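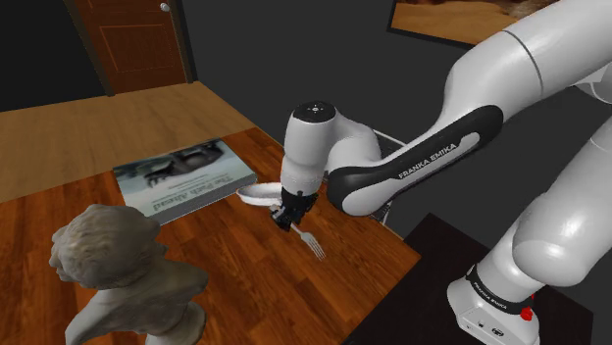 Why bother showing a robot a task when you could just write the program?
Because for most household jobs writing the program takes longer than showing it, and the program breaks the first time something is moved. A person can show a decent way of picking up a fork in a few seconds. Writing down that same motion, with every grip angle and every what-if, is a week's work and still misses cases.

Learning from Demonstration - handout 3
Notes to go with the lecture. Not a replacement for the reading. Corrections to Saranya Pinto please, she keeps the master copy.

1. What counts as a demonstration

A recording of states and actions, start to finish, for one go at the task. State = joint angles, gripper opening, camera views, sometimes object poses. Action = what was commanded at each step. If you only stored the state you have a film, useful but harder to learn from. Check your log has both before you do anything else. Last year two groups found out in the final week that theirs didn't.

One go = one episode. Episode ends when the task is done, or the operator gives up, or time runs out. Label which.

2. Two ways of showing

(a) By hand. You hold the arm and move it. Books call it kinaesthetic teaching. The arm is in a gravity-compensated mode so it feels light-ish, you drag the wrist where you want it. Good: you feel contact directly, no delay, beginners get it quickly. Bad: your arms and body are in the camera view, so pictures from the teaching run don't match pictures from the real run. Usual fix is to record the joint path, step away, put the objects back and replay it with cameras on. Also tiring. Two-armed tasks are a misery.

(b) By remote control. Operator is away from the arm, uses a controller, a 3D mouse, a headset, or a small leader arm that the big one copies. Good: cameras see only what the robot will see later, and it works on a simulated arm just as well. Bad: delay, poor sense of depth, no feel for contact unless the device gives force back. People press too hard on the table. Expect it.

By hand doesn't carry over to simulation for obvious reasons (nothing to hold). A leader arm is the nearest thing.

3. Simulated tabletop

Most of the coursework uses a simulated Franka at a wooden table. Plate and fork are the objects we care about. The other stuff, the book, the stone bust, is clutter and is meant to be there. Don't delete it from the scene file. A policy trained on a bare table tends to fall over when it meets a full one, and the marking runs have clutter.

Things that are easier in simulation:
 - resetting. One key.
 - exact object poses, free
 - nobody gets pinched
 - you can replay an episode with a different light or a different camera and get new pictures from the same motion

Things that are worse:
 - contact. Thin metal cutlery flat on a table is about the nastiest case for a physics engine. Fork may jitter, sink in a touch, or shoot off when the fingers close. If it shoots off, throw the episode away, don't mark it as a failure of the operator.
 - depth. You are looking at a flat screen. Use a second view, always.
 - it looks tidier than the real thing and you'll be over-confident

4. Worked case: fork and plate

Goal: fork picked up and laid next to the plate.

Steps as an operator would think of them:
 approach from above, fingers open
 line up across the handle, not along it
 come down slowly, stop short of the wood
 close, wait a beat
 lift straight up before going sideways
 place, open, back off upwards

Notes. The gripper has two fingers, so the closing direction matters more than anything else. Rotate the wrist early, while still high up, turning late near the table is how you knock things. Narrow part of the handle is easier than the tines end. If the plate is tipped or sitting up off the table, leave it to settle or reset, don't try to chase it with the fingers mid-episode unless chasing it is the task.

Pausing: a short wait before closing is fine. Long dithering is not. The learner can't tell a thinking pause from a real part of the motion and will learn to stop dead in mid air. Trim pauses at the start and the end, leave the ones in the middle alone unless they are silly. Mingxuan Zeng's trimming script does this, ask for the latest version, the old one ate the last few frames.

5. How many, and how varied

The shared set has 3213 episodes in it, of which 609 are by-hand recordings from the real arm and the rest remote. Don't mix the two without a flag, the speeds are very different.

For the coursework each pair records 16 of their own. Sounds few. Is few. Point is to see what your own habits do to a policy. Vary:
 - where the fork starts, and which way the tines point
 - where the plate is
 - the clutter, a bit
 - who is driving (swap over half way)

Don't vary the approach itself too much. If half your episodes go round the plate on the left and half on the right, a simple learner averages them and goes through the middle, into the plate. Section 7 of the reading covers models which cope with this. Ours doesn't.

6. Mistakes, recoveries

Keep some. A run where the grip slips and the operator backs up and tries again is worth having, as it shows the way back from a bad state. Perfect runs only teach the perfect path, and one small drift later the robot is somewhere it has never seen (covariate shift, see lecture 2). Mark them "recovered". Runs that end badly go in the failed folder, not the bin.

Shengli Gu asked after the lecture whether you should fake mistakes on purpose. A little, yes - start the gripper off to one side, or add noise to the commands while you drive. Record your intended command as the label and not the noisy one. Easy to get backwards!

7. Before the lab

Read the safety sheet even if you are only on the simulator, you'll be on the real arm in the second half. Know where the stop button is. Long hair tied back, no lanyards. One person drives, one watches the arm and does nothing else.

Log in under your pair name, not your own. File names: pair, object, episode number, driver's initials. No spaces.

Shirin Rostami is running the lab sessions, Shaohua Tang has the controllers and wants them back on charge.

8. To hand in

 - your episodes, trimmed and labelled
 - one page on what you varied and why
 - success rate of the trained policy, with clutter and without
 - a paragraph on one habit of yours that turned up in the robots motion

Plots on one side of A4. Label the axes, units too.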